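Slide 4. Good morning again. I continue with the bread, as I promised before the coffee.

In Clatlow most families bought from one bakery until it closed. After this the nearest fresh loaf was in Prendport, and the bus took 70 minutes. We asked 100 households what they did. Please wait here – people like to read the slide.

Slide 5. Many of them began to bake at home, also those who had never done it. They told us the flour was cheap but the oven was not.

A kitchen, a loaf on the counter. Let them look a moment. 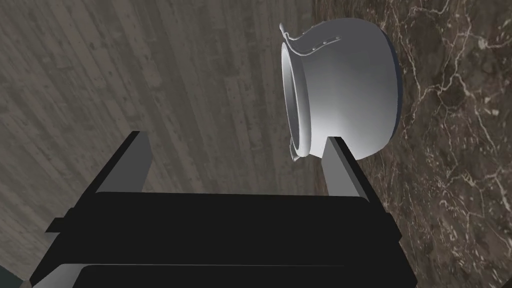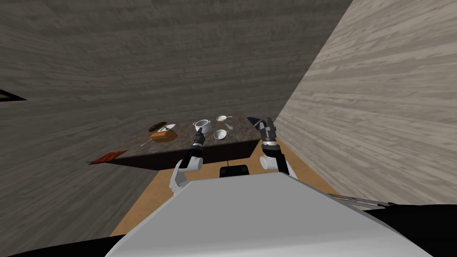

Bheki Van der Merwe objected at the Kirkell meeting that we had asked only people who are at home in the daytime, and that a night worker will never bake, he will buy sliced bread at the petrol station. I think he is right. Say this openly and do not defend the sample.

Slide 6. The second round, in January, was made after 7 in the evening. Read the two answers slowly. Then the question about the shared oven in Dlamini Street – who pays for the gas? If time is short, skip the table and go to slide 8.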